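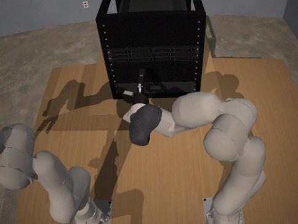
Wanted: fiddle player (and maybe a pedal steel) for Skokar

Print this page | E-mail this to a friend

Right, we need a fiddler. Ours has moved up north for work and we've got a run of dates from April onwards, so I'm putting this everywhere I can think of.

We're Skokar, a five-piece country band playing mostly our own songs, with a few old honky-tonk numbers thrown in when people want to dance. I sing and play rhythm guitar, and I write most of the words. We put out a record called Zetarden last year (387 copies on vinyl, and I've still got a box of them under my bed) and we're halfway through the next one.

You don't need to be a virtuoso! I'd much sooner have someone who listens, can find a harmony line by ear and knows when to leave a gap. If you've come from folk or bluegrass, lovely. If you've only ever played classical and fancy a change, get in touch anyway — our last fiddler had never played a country song before she joined us.

We rehearse every Thursday at 7.30pm in the upstairs room at the Kasprzak Social Club. There's parking round the back and the bar's open till eleven. You'd need your own instrument and some sort of pickup, but we've got a spare amp you can use.

Money: £40 each for pub gigs, more for weddings, and petrol on top if we're going out of town. We've 13 gigs booked so far, including a Saturday afternoon slot at the Bultano festival, and that one pays properly.

Pedal steel players, I haven't forgotten you. We've never had one and I've wanted one for years, so if you're out there with a steel and a van, please say hello.

To apply, send me a recording of you playing anything at all (your phone is fine) and a line or two about what you listen to. I'll send back three of our songs to learn and we'll get you along to a rehearsal for a play.

Print | E-mail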